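Gelville Small Boat Sailors: Ask the Club

How do I get my daughter ready for her first away regatta?

Asked by Ashley Ashworth, 15 Feb 2012

Hello all, and thank you in advance for your patience with a parent who never set foot in a dinghy before last summer. My daughter has been sailing out of Gelville since the spring and she has really taken to it, much more than I ever expected (she was the kid who wouldn't put her face in the pool!). Her coach thinks she should enter the junior open at Sowerby, which would be the first time she has raced anywhere but our own little lake.

I have read the notice of race twice and I'm still confused. It talks about a launching window, a tally system and a protest time limit, and I don't know which of those are my job and which are hers. I would also love to know what to pack. We have a secondhand trailer, a wetsuit that still mostly fits, and a great deal of enthusiasm. Is there anything you wish you had known before your own kids' first away event? She sails a singlehander, if that matters.

2 answers

Answer from Sowerby_Dad

Welcome, and good for her! We did our first one at Sowerby too, and my son still talks about it, mostly the hot dogs.

The tally is hers. There is a board by the ramp with numbered tags, and she takes hers when she goes out and puts it back when she comes in. If she forgets to return it she gets a penalty, and worse, the safety boats may go looking for her. Our guy forgot it on day one, and I had to watch his best race slide down the list, so now we practice at home with a tag on a hook by the kitchen door. The launching window just means they want everybody off the beach between certain times. Get her rigged well before it opens, because that ramp is narrow and there will be a line.
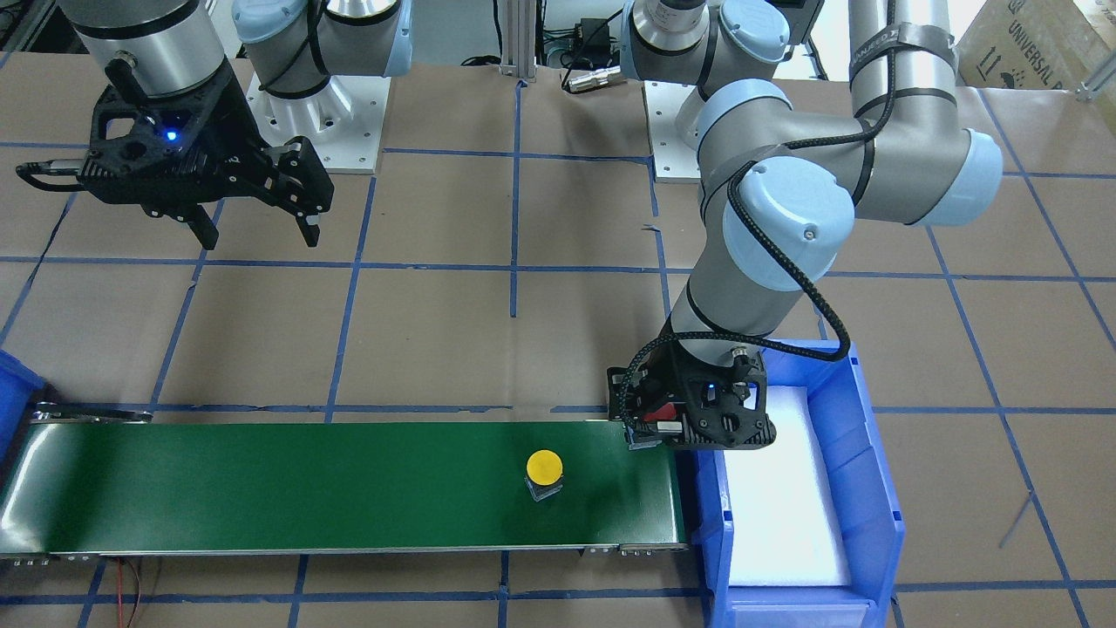

Vol. 7, No. 4

The protest time limit is how long a sailor has after racing to hand in the form if there was a rules problem on the water. It is usually posted on the notice board, so have her look there as soon as she is dry. Please don't fill it out for her. The juries are very kind with beginners, and they would much prefer to hear it in her own words, even if she mixes up windward and leeward halfway through.

For packing, bring twice as many socks as you think you need. Also a spare drain plug, a roll of electrical tape, extra line for the outhaul, a big water bottle and something warm for between races. I like a cheap poncho that goes on right over the life jacket. Check the trailer lights the night before and not in the driveway at five in the morning like I did. It's a long way to go with somebody's flashlight tied to the back, and I wouldn't do it again.

One more thing and then I'll let you go. Sowerby has a shift that comes off the trees on the left side in the afternoon, and the local kids all know it. Tell her to watch where they go on the first beat. She doesn't have to follow them, but it is worth seeing.

Answer from horkine_sailor

Agree with most of that. Get the insurance certificate printed, they do ask at registration. I had mine on my phone and they sent me back to the car.

Sail numbers have to match the entry form too. If you bought a used sail check it now.

Comments

Ashley Ashworth: This is so helpful, both of you, thank you! I went out and looked at the sail and sure enough the number is one digit off from what I wrote on the form, so I have emailed the race office. Socks are on the list. Is there somewhere close by to stay, or do people camp?

Sowerby_Dad: Lots of families camp in the field behind the boat park. It's pretty flat but it drains badly at the lower end, so come early and pitch up near the hedge. We'll be there with a green tent and too much food, please come say hi.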